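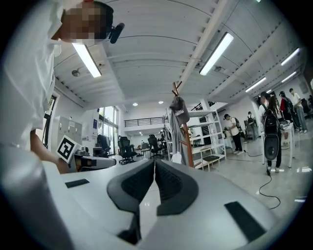 Zultatville will keep its post office counter open through June, after residents objected to a plan to close it at 2 p.m. and send everyone to Gero for stamps.

The petition drew 2000 signatures, a healthy showing for a town that can't agree on where to put a bench. Graham Crabtree, who runs the hardware store next door, signed early. "I don't mail much," he said. "I like knowing I could."

The Gero branch is 36 miles away — and closes at noon.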